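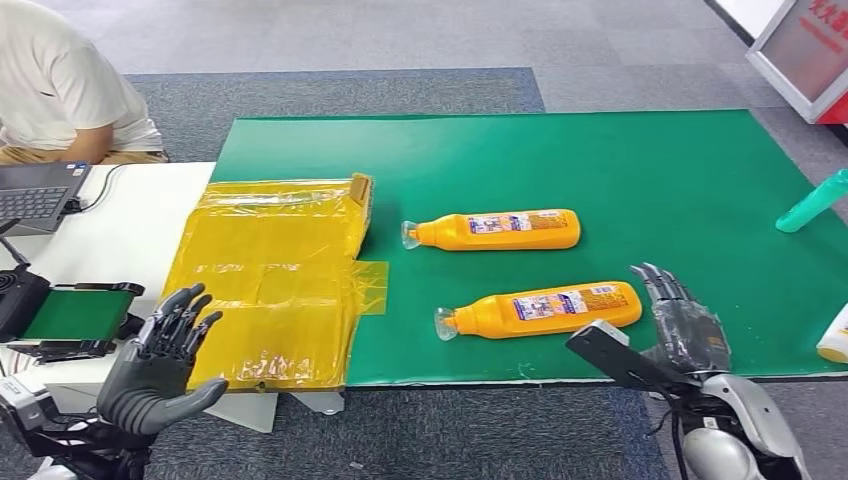

Fig. 1 – Deux flacons orange à bec transparent, couchés sur un tapis vert. Étiquettes à droite du bec.

Conception d'étiquettes et d'emballages courants
Notes de cours, séance 5 : lire ce qui est écrit petit
Enseignante : Nyokabi Mohamedi

Rappel de la séance précédente

Nous avions laissé le consommateur debout devant un rayon, avec un panier, un enfant et très peu de temps. Il y est encore. Les études de cas en cours supposent volontiers un lecteur assis, bien éclairé, qui prend l'étiquette par le haut et la lit jusqu'au bout. Je n'ai rencontré ce lecteur qu'une fois, c'était un correcteur à la retraite, et il cherchait des coquilles.

On reprend donc la distinction entre texte vu, texte lu et texte présent. Le texte vu se reconnaît sans déchiffrage (la marque, la couleur, la forme générale du bloc). Le texte lu demande un arrêt. Le texte présent est celui dont l'existence rassure le service juridique. Sur la plupart des étiquettes que vous m'avez rendues en novembre, la troisième catégorie occupait la plus grande surface.

1. Le corps et l'œil de la lettre

Le corps se mesure en points, mais deux caractères composés dans le même corps n'ont pas forcément la même taille à l'œil. Ce qui compte en petit, c'est la hauteur d'x, c'est-à-dire la hauteur des minuscules sans jambages. Un caractère élégant à petite hauteur d'x, composé en corps 6, produit une fine poussière grise que son auteur trouvera très raffinée. Son auteur a vingt-trois ans et travaille sur un écran grossi quatre fois.

Exercice fait en salle : la même notice composée en 6 points dans deux caractères, imprimée à taille réelle, tenue à bout de bras. Je vous rappelle que l'impression à taille réelle suppose de décocher la case « ajuster à la page ». Trois groupes ont analysé avec beaucoup de finesse une étiquette agrandie.

Points à retenir :
– vérifier la hauteur d'x avant de vérifier le corps ;
– ouvrir légèrement l'interlettrage dans les petits corps ;
– se méfier des graisses fines en réserve blanche sur fond coloré, que l'encre vient boucher ;
– imprimer. Toujours. Le PDF est une promesse.

2. La surface courbe

Une étiquette de flacon se dessine à plat et se lit enroulée. Tout le monde le sait, et presque tout le monde l'oublie dès que le fichier est ouvert. Sur un cylindre, la zone lisible sans tourner l'objet correspond en gros au tiers du pourtour. Au-delà, les lettres se compriment, puis disparaissent derrière l'horizon avec la dignité d'un navire.

Conséquence pratique : la longueur de ligne. Une phrase composée sur toute la largeur de l'étiquette oblige à faire pivoter le flacon à chaque ligne, puis à revenir. On obtient un geste qui rappelle l'ouverture d'un coffre-fort. Préférez des colonnes étroites, chacune lisible d'un seul regard, et placez les coupures entre deux informations complètes. La mise en garde qui commence de face et se termine de dos n'est pas une mise en garde, c'est un feuilleton.

Il faut penser aussi à l'orientation. Le flacon est dessiné debout, mais il passe une partie de sa vie couché, dans un tiroir, un sac ou un carton. Un texte parallèle à la base devient alors vertical si le flacon est vu bec à gauche. Certains fabricants composent leurs textes dans le sens de la longueur pour cette raison, et se font reprocher de ne pas être lisibles en rayon. Il n'y a pas de bonne réponse, il y a un usage principal à choisir et à défendre. Dans votre dossier, je veux voir ce choix écrit en une phrase.

3. Étude de cas : le détachant Plodix

Le dossier distribué compare deux versions de l'étiquette Plodix, avant et après refonte par l'agence Wisex. L'ancienne version comptait 293 mots. La nouvelle en compte 71, et le client a demandé au cours de la même réunion où étaient passés les autres.

La réponse de Wisex mérite d'être étudiée. L'agence n'a pas défendu la concision en général (argument que personne ne conteste et que personne n'applique). Elle a repris l'ancien texte phrase par phrase et a rangé chacune dans une colonne : obligation réglementaire, aide à l'usage, publicité, répétition. La colonne « répétition » était la plus longue. On y trouvait notamment l'instruction de bien refermer après usage, formulée de 5 manières différentes, dont une au subjonctif.

Notez ce que la refonte a raté. Le mode d'emploi, ramené à des pictogrammes, montre une main, une goutte et une flèche circulaire. À la question « que faut-il faire ? », les personnes interrogées ont répondu : frotter, agiter, dévisser et, pour l'une d'elles, recycler. Le pictogramme ne remplace la phrase que si le lecteur connaît déjà la phrase. Mandden, qui a repris le dossier ensuite, a remis un verbe sous chaque dessin. Quatre mots en tout, et le débat s'est éteint.

4. Hiérarchie : qui parle en premier ?

Sur une étiquette, tout est important. C'est du moins ce que vous dira chaque service consulté, séparément et par courriel. Le marketing veut la marque, la qualité veut le numéro de lot, le juridique veut tout le reste en gras. Si l'on cède à chacun, on obtient l'équivalent typographique d'un repas de famille.

La méthode que je propose est celle des trois distances. À deux mètres : de quoi s'agit-il ? À bout de bras : est-ce celui que je cherche ? En main : comment m'en servir et que dois-je éviter ? Chaque information reçoit une distance et une seule. Lorsqu'un élément prétend aux trois, demandez-lui ses papiers.

La couleur obéit à la même discipline. Un rouge isolé signale. Six rouges décorent. Chez Tanui, la charte réservait le rouge aux avertissements, jusqu'à ce que le nouveau logo soit rouge. Personne n'a modifié la charte, on y a seulement ajouté une note de bas de page, en petit.

5. Travail à rendre

Choisissez un flacon ou un tube de votre cuisine ou de votre atelier. Décollez l'étiquette, ou relevez-la à la main si elle résiste (l'eau tiède aide, la colère moins). Vous rendrez :

a) un relevé à l'échelle 1, avec la zone lisible sans rotation tracée au crayon ;
b) le texte intégral, réparti dans les quatre colonnes de l'étude Plodix ;
c) une proposition de refonte imprimée, découpée et collée sur l'objet ;
d) une page, pas deux, sur l'usage principal retenu.

Les mentions obligatoires ne se suppriment pas, même laides. Les dossiers se déposent dans le casier avant 18 heures, avec l'objet. Flacons vides et rincés, s'il vous plaît : le casier de l'an dernier colle encore.

À lire avant la prochaine séance : le chapitre du polycopié sur les encres et les vernis, moins l'encadré historique, qui contient une erreur que j'ai moi-même recopiée pendant des années.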